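Closing Up the Shop: What Happens to the Small Jobs When the Ordering Runs Itself
Student project report by Zainab Fashola, Brorkville

For my project I spent a good part of April in a shop that sells drinks, cups and boxed goods, and I want to begin with the handwork, the clearing away of tissues and the shelves of cups and bowls, as that is where I learned the most.

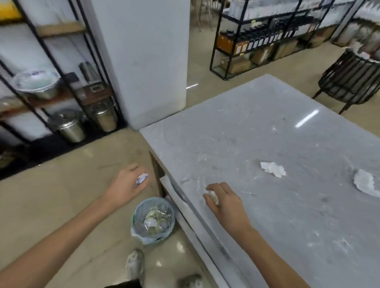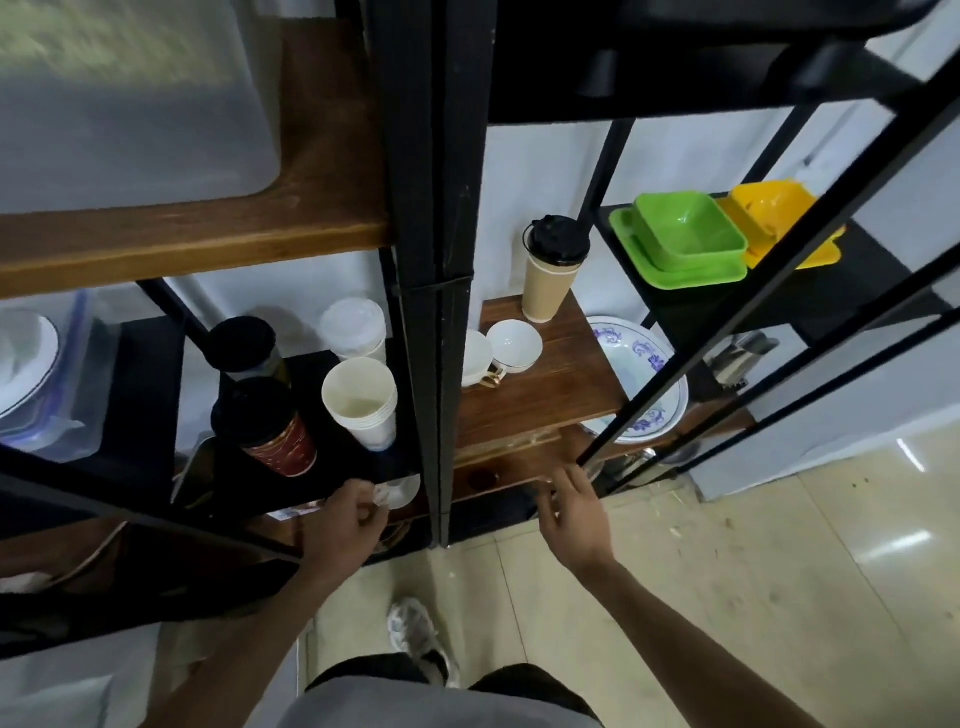
Page last changed: April, 4:39 p.m.

The shop belongs to the Ajayi family, who were kinder to me than I deserved (I asked a great many questions, often when they were busy). Last year they put in Vuna, a program that watches the stock and sends the orders out by itself. Before that, somebody sat down every evening with a pencil and a list of 200 items, and it took most of an hour. Now it takes 20 minutes to check what Vuna has written, and on a quiet night even less.

I had expected people to tell me they were worried about their jobs, and one or two were, at first. What I mostly heard was that the day feels different. The pencil work used to be a sitting-down job, you see, and a rest for the feet! With that gone, more of the shift is wiping, picking up and putting cups back on shelves. One of the older workers told me she misses the list, because she used to know without looking what was running low.

The family did ask about a machine for the cleaning too. The quote from Zorkon came to $3,290, and it covered floors only, so tables and shelves would still have been done by hand. They decided to wait, and I think I would have done the same.

I also asked who gets the hour that was saved. Part of it went to closing earlier, which everybody liked, and part went to extra cleaning, which was liked rather less. If I did the project again I would ask the staff to keep a small diary for a month, and I would start before the new system came in.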